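Week 2 handout: Collecting demonstrations
Robot Learning Practical, Merkstead
Notes by Jingyi Guo

Last week we admired the learning algorithm. This week we feed it, which takes longer. The task is sorting plates with two arms and one tray, and your group owes 12 clean episodes by the next session.
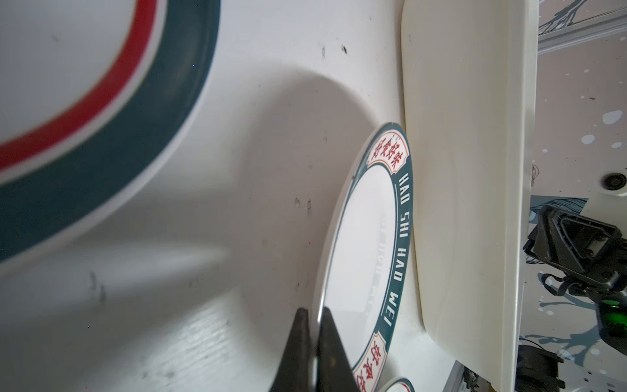
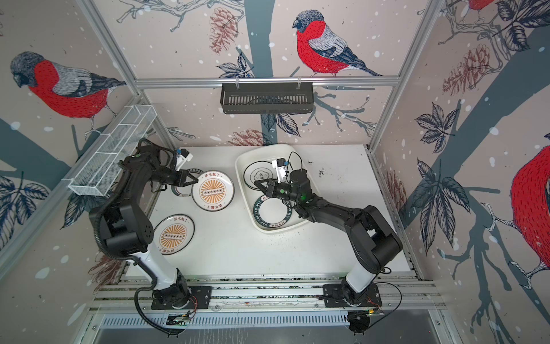

Wrist view first, fixed view second.

An episode starts with both grippers open and ends when you say so — out loud, please, so your partner can stop the recording. Move at a steady pace. If you dither over a rim, the policy will learn to dither, and with great conviction.

Vary the starting layout between episodes. Last January's groups handed in 900 episodes with the plates in much the same spots, and the result was a robot with excellent manners and no eyesight.

Keep failed grasps, but label them. "Sort of worked" is not a label.

Reading: chapter 2, up to the part with the integrals.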